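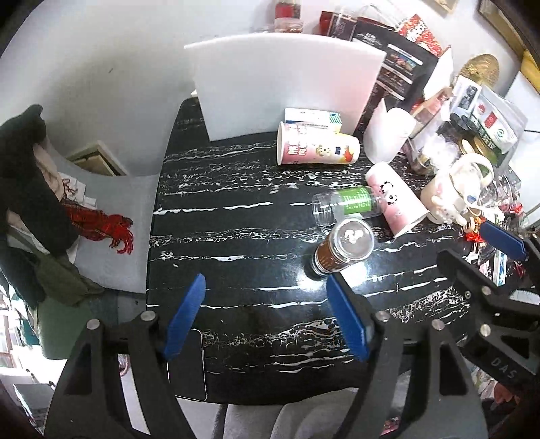 Storing homemade quince paste through the winter

Community Help — Preserves and Confectionery
Posted by Morven Lindsay, October 10, 2024

I would be grateful for guidance on the storage of quince paste. I prepare it each autumn for the winter market at Kallamness, where a group of households shares one stall. The paste is made in the customary way: the fruit is washed, quartered and simmered in its skin until soft, passed through a food mill, weighed, and returned to the pan with sugar. I use slightly less sugar than fruit by weight. The mixture is cooked slowly until a spoon drawn across the bottom of the pan leaves a clear path, and it is then poured into shallow trays lined with parchment.

In previous years the trays were left to dry in an unheated pantry, turned once a day, and the paste was firm enough to cut after a week. Last year I followed the same method, but two difficulties arose. First, the surface became sticky again after the blocks had been wrapped, and small beads of syrup collected in the folds of the paper. Second, several blocks developed a grainy texture near the edges, although the center remained smooth. The flavor was not affected in either case. I discarded one block on which a gray spot had formed.

My questions are as follows. Should the paste be dried for longer before it is wrapped, and is there a dependable way to judge when it is ready? Is it better to keep it in the refrigerator or in a cool room? Finally, the older recipe I was given, which comes from Nasulden, calls for bay leaves to be placed between the layers. I should like to know whether the leaves serve any purpose in preservation or are included only for their scent.

The batch I intend to make will be cut into 29 blocks, most of which will be sold in December. I have a food dehydrator available but have never used it for this purpose.

Drekurberg Pantry Desk
Regular contributor

The two difficulties described have different causes and should be treated separately.

Syrup beads on a wrapped block generally indicate that the outside of the paste was dry at the time of wrapping while the inside was not. Moisture continues to move outward after the block is closed up, and it has nowhere to go. Sugar also draws water from the air, so a pantry that is damp for a few days can undo a good deal of drying. A week in an unheated room may be sufficient in one year and insufficient in the next. The number of days is therefore a poor guide, and the condition of the paste should be checked directly.

To do so, lift the paste from the tray and cut a narrow strip from the middle, where drying is slowest. The strip should bend without cracking and should leave no wet mark when pressed against clean parchment. The cut face should feel tacky but should not shine with liquid. If it does shine, return the paste to the tray with the underside facing up and test again after two further days.

A dehydrator may be used and will give more even results than a pantry. Set it low, at the setting normally used for fruit leather. A high setting hardens the surface quickly and traps moisture beneath it, which is the same problem in a more severe form. Trays should not be stacked so closely that air cannot pass between them. Pour the paste no deeper than the width of a thumb. Thicker slabs may look handsome on a stall but they are difficult to dry all the way through.

The grainy texture is sugar that has formed crystals. It is most often seen at the edges because the paste is thinnest there and loses water first. The following measures will reduce it:

Dissolve the sugar completely over low heat before bringing the mixture to a simmer.

Wipe down the sides of the pan with a wet pastry brush during the first part of cooking, so that dry crystals do not fall back into the paste.

Add lemon juice with the sugar if the fruit is very ripe. Ripe quinces are less sharp, and some acid helps to keep the sugar from crystallizing.

Avoid scraping the pan into the tray. The last of the paste, which has dried on the sides, should be kept apart for household use.

With respect to storage, a cool and dry room is suitable for paste that has been fully dried and made with close to equal weights of fruit and sugar. As your recipe uses less sugar, and as the blocks will be offered to the public, this contributor recommends the refrigerator. Wrap each block in parchment, place the wrapped blocks in a lidded container, and line the container with a folded cloth. Replace the cloth if it becomes damp. Blocks should be brought to room temperature while still wrapped, so that moisture from the air settles on the outside of the paper and not on the paste.

You were right to discard the block with the gray spot. Mold on a soft sugar paste should not be trimmed away, and neighboring blocks that touched it should be inspected with care.

Persons selling preserves should also confirm the labeling rules that apply at their own market. These differ from place to place and cannot be answered in general terms on this page.

Baxter

We never refrigerate ours and it keeps until spring. Full sugar, one part to one part. I think the reduced sugar is your whole problem. Ours goes into a tin with paper between the layers and stays on a shelf on the north side of the house.

Bay leaves are for the smell. They do look nice.

Kallamness Home Preserving Circle
Regular contributor

The contribution from the Drekurberg Pantry Desk is sound, and we add the following remarks from the experience of our own members.

On the matter of bay leaves, the leaves should not be relied upon to preserve the paste. Their practical use in the older method was to keep the layers from resting flat against each other, and this allowed a little air to pass. Parchment does the same work more cleanly. If the leaves are wanted for their scent, they must be thoroughly dry and free of dust. Fresh leaves carry moisture and should not be used at all. It is advisable to remove them before the blocks are sold, or to mention them clearly on the wrapping, as purchasers sometimes mistake them for part of the sweet and try to eat them.

On the matter of sugar, we do not fully agree with the previous reply. Reduced sugar does shorten the keeping time, but syrup beads are seen on full-sugar paste as well, and our members have met with them in damp seasons regardless of the recipe. We would suggest raising the sugar modestly and lengthening the drying, and changing nothing else in the first year. Where several things are altered together, it is difficult to learn which of them made the difference.

Cooking time also deserves attention. The spoon test mentioned in the original post is useful, but it can be passed too early if the pan is wide and the layer of paste is shallow. We ask members to continue until the paste pulls away from the sides and moves as a single mass when stirred. At this stage it will have deepened in color and will spit forcefully. A long-handled spoon, a long sleeve and a deep pan are strongly recommended. Children should be kept well away from the stove.

For a large batch, it is preferable to cook the paste in separate pans of moderate size. When our circle prepared 19 blocks from a single large pan, the bottom scorched before the rest had thickened, and the burnt taste was present throughout. Dividing the fruit takes more of the afternoon but the color is more even and far less is lost.

The blocks should be cut on the day before they are wrapped, so that the newly exposed sides have an opportunity to dry. Use a long knife, wiped with a hot damp cloth and then dried between cuts. Some members roll the cut pieces in coarse sugar. This gives a pleasant finish for immediate sale, but the coating tends to dissolve during storage and may leave the surface wetter than before. It should be applied on the morning of the market — no earlier — and only to the pieces that are expected to sell that day.

Blocks that have already turned grainy need not be wasted, provided there is no sign of mold. They may be cut small, melted gently with a little water and a spoonful of lemon juice, and poured again into a lined tray. The second drying usually takes less time than the first. Alternatively, the paste may be melted down as a glaze for apple tarts or stirred into the pan juices of roast pork.

Morven Lindsay

Thank you to all who replied. I shall use the dehydrator on its low setting for half of the trays and the pantry for the remainder, with the strip test applied to both. The sugar will be raised a little. I had been cutting and wrapping on the same afternoon, so I will allow the extra day. The bay leaves will be left out of the blocks that are sold and kept in the tin for home, as my family expects them.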